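Collecting before training: how the Honov group builds its demonstration set

The Honov manipulation group works out of two rooms above a loading bay, and most of its effort this year has gone into something that never appears in its published results: recording examples. The lead engineer, who agreed to talk on condition that the conversation stay on method, puts the ratio plainly. "For every week spent on the model we spend three on the data. The model code is short. You could read it over lunch."

The project, called Loter, trains a policy to pick up and place household objects in simulation. An operator drives a simulated arm by hand, the software logs every camera view and joint position, and the policy later learns to copy the mapping from one to the other. The current set holds 700 accepted episodes. The first release, in October, had 300.

Objects are chosen for the trouble they cause. Boxes and cans were dropped early, as the policy learned them from very few examples and then stopped improving. Closed loops, thin rims and parts that stick out to one side stayed in. "A watch is a good one," the engineer says. "The strap gives you a hole in the middle, the case is all on one side, and there are several grasps that look fine from the wrist and aren't." 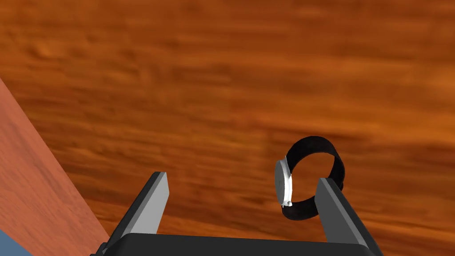 Operators are told not to correct a poor approach by starting over. If the fingers arrive at a bad angle, they back off and come in again inside the same episode. "We used to throw those out. Then we had a policy that had only ever seen clean approaches, and when it drifted a centimetre it had no idea what to do. The recoveries are worth more to us than the clean runs." Episodes are still rejected for long pauses, or when the operator switches to a different object partway through.

The wrist view gets most of the attention. A fixed camera gives the layout of the workspace, but it loses the last few centimetres of a grasp, where the hand hides the object. The wrist camera has the opposite problem. It is useful close in and can be nearly blank during a long move.
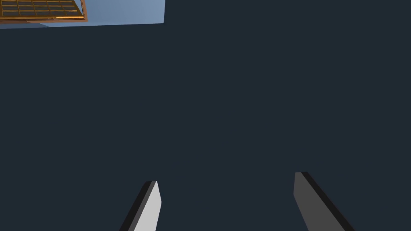 Blank stretches were the subject of an argument that lasted most of a month. One side wanted to trim any run of images in which the wrist camera had little to look at. The other side, which the engineer was on, wanted them kept. "Take a view where the fingers are open with nothing between them and almost everything past them is one flat dark colour. People call that an empty image. But there's a pale blue surface up in the left corner, with part of a gold grid sitting on it, and that's a bearing. It's a weak one, but a network can use it." The group ran both versions. Trimming shortened training and made the policy worse at long moves, so the stretches went back in.

Textures and colours are another matter. Bassey, the in-house tool that builds each simulated layout, can swap the surface materials between episodes. It was set at first to change everything every time. The operators complained that they could no longer judge distance, and their grasps got slower. The setting now holds materials fixed for 15 episodes and then changes them.

Labelling is light. Each episode carries a one-line instruction, a success flag and a code for the operator. The instruction is written before recording starts. "If you write it afterwards, you describe what happened, and that's a different thing from what was asked."

The next step is a physical arm, nicknamed Bunis, which has so far completed 27 test episodes. The engineer will not give a success rate for it. The gripper model in simulation closes a little faster than the real one, and until the two match, the group regards any figure as a measure of the mismatch.

Asked what a smaller lab should copy, the engineer is brief. "Log the raw controls as well as the processed ones. We didn't for the first release, and when we changed the controller we had to record the lot again."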